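Notes from the Gandcombe open day: teaching a gripper by hand

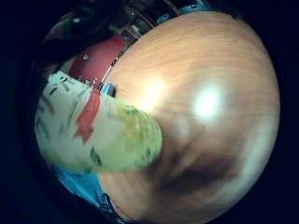 Sunday, got there late, car park full, missed the welcome talk. No great loss, the slides were on a screen by the tea urn anyway. Straight into the Girnosero lab at the back, the one I'd come for.

Their question is a plain one. How much can a robot learn if no robot is there while you collect the examples? People do the jobs with a hand-held gripper tool that has a wide-angle camera on it, and the arm learns from those recordings afterwards. No arm to book, no joystick, no safety cage. You just pick the tool up and get on with it.

Had a go myself. Lighter than I expected, bit stiff on the squeeze. The view through the lens is very odd at first, everything bends into a circle and whatever is close goes enormous. One recording they showed was largely wood, a great orange bulge of it with the light glaring off, and a finger in patterned cloth coming in from the left with its tip pressed on the surface. I asked whether a view like that is any use. Yes, apparently. They keep the close-up moments in on purpose because contact is what the model is worst at. An earlier version trained only on tidy, well-framed clips got as far as the object and then dithered.

The numbers, copied off the poster in a hurry:

1,054 recordings in the full set
8 people collecting
300 held back for testing, never trained on

Then the bit I found most intresting. They trained again on 600 recordings, picked for variety (different rooms, different heights, different light), and compared it with 600 taken all at one bench. The mixed lot did clearly better on surfaces it hadn't met. The one-bench lot was fine at the bench and poor everywhere else. Not a shock, but good to see someone bother to test it with the amounts kept equal.

Glare came up a lot. Polished surfaces throw a white patch that moves when your hand moves, and the early model treated the patch as a thing to reach for. There was a clip of the arm going after a reflection, over and over. Got a laugh. Their fix is to record the same job twice with the lamp moved in between. Slow, but it seems to work. I asked about doing it in software and was told they tried, results mixed, ask again next year.

Live demo after that on the Duggan arm. Pick up a block, put it down on a board, nudge it square. First try good, second good, third it let go too early and the block went on the floor. They left it there and talked us through why, which I liked. The squeeze reading from the hand tool and the one from the arm don't quite match, so the arm thinks it has finished when it hasn't. They have a correction for it, worked out by hand for each pair of fingers. Everyone agreed this is the ugly part.

Questions I wrote down and didn't get to ask:

Does it matter who collects? Eight people is not many, and I'd guess they all squeeze differently.
What happens with cloth?
How often does the camera need setting up again after a knock?

Kuresberg had a stand next door with a sorting line, very shiny, big crowd, couldn't get near it. Queued ten minutes and gave up. The leaflet says they use the same sort of recordings but gives no results, so I can't say more.

Practical stuff if you go to the next one. Morning is better, the lab tours fill up after lunch. Sandwiches ran out early. Bring a jumper, the back lab is freezing. The poster is meant to go on their website in May, will add the link here when it dose.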